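Rafferty Bench Station: equipment, budgeting and ordering information

Product group: Tabletop handling
Supplied by: Clanine
Page last reviewed: 19/06/2022

The Rafferty Bench Station is a fixed-position robot work cell for kitchen laboratories, catering colleges and appliance test rooms. It is intended for institutions that wish to carry out repeated handling work with small household goods and need one supplier for the arm, the mounting, the controls and the training of staff.

What is supplied

The standard station comprises one bench-mounted arm, a control cabinet, an emergency stop, a fixed overhead or side camera bracket and a set of leads. The worktop is not included. Customers may use an existing bench, provided that it is level, cannot be moved by hand and will carry the weight given in the site survey.

Grippers are quoted separately. The choice depends on the objects to be handled, and we ask customers to send a list of these with the enquiry. Thin, soft or crumbly items need different tooling from boxes and bottles, and a gripper that suits one group will often do poorly with the other. Where both are needed, a second gripper should be allowed for in the budget from the start.

Planning the site

Please allow 16 weeks from receipt of order to delivery. The site survey is carried out by Terence Bainbridge or a member of his team, and should take place before any electrical work is agreed. Changes to the position of the bench after the survey may lead to a second visit, which is charged.

The room should have a lockable door, even lighting and a clear floor on the three open sides of the bench. Plain walls behind the work area are preferred. Socket outlets for appliances under test should be on a separate circuit from the control cabinet.

Budgeting

Applicants for capital funding should note that the purchase price covers delivery, installation and two days of training for up to nine members of staff. It does not cover replacement finger sets, test appliances, food or other consumables. In our experience these are the lines most often left out of a first bid – and the hardest to add afterwards.

The annual service plan is 3000 euro, payable in advance. It includes one planned visit, software updates and telephone support during working hours. Stations without a service plan are repaired at the standard day rate.

The warranty runs for 18 months from the date of installation. Wear to gripper fingers and pads is excluded.

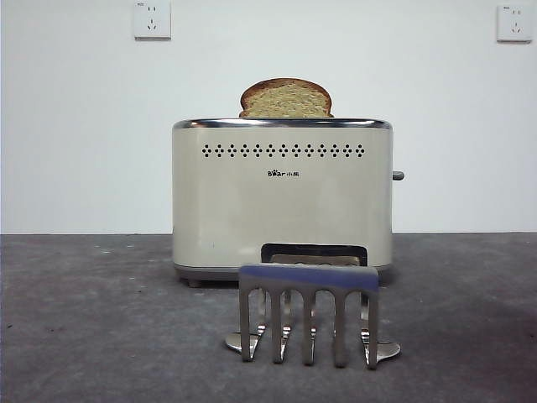

Customers who intend to work with heated appliances should state this on the order form. Additional guarding may be required, and the customer's own safety officer must approve the method of work before the station is switched on. Food used in handling trials must not be eaten.

Cleaning is the responsibility of the customer. Crumbs and grease should be removed from the gripper at the end of each working period with a soft brush and a damp cloth. Abrasive pads must not be used on polished parts.

Orders and enquiries

Written quotations are prepared by Kalliopi Stojanovska and remain valid until the end of August. Questions about tooling should be addressed to Teodor Duda, who will advise whether sample objects need to be sent to us. Samples are returned only on request – please mark each parcel clearly with the quotation number.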